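Stop Paying for Apps You Forgot

Free trials for recipe, workout and calorie apps usually turn into paid plans on the last day. When you start a 14-day trial, set a phone reminder for day 12.

Check your subscriptions every February. On most phones the list is in the account settings. Deleting an app does not cancel the plan.

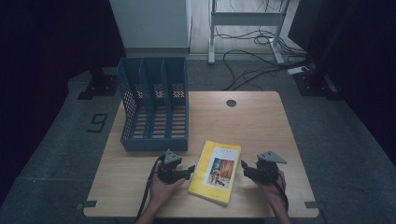

A blue file organizer and a yellow paperback on the table.

If you pay yearly, save the receipt email in its own folder and write the renewal date on the kitchen calendar. Family plans renew under one person's account, so check that account too.

Wekesa Nzioka keeps the list for our house. Updated Oct 23, 2019.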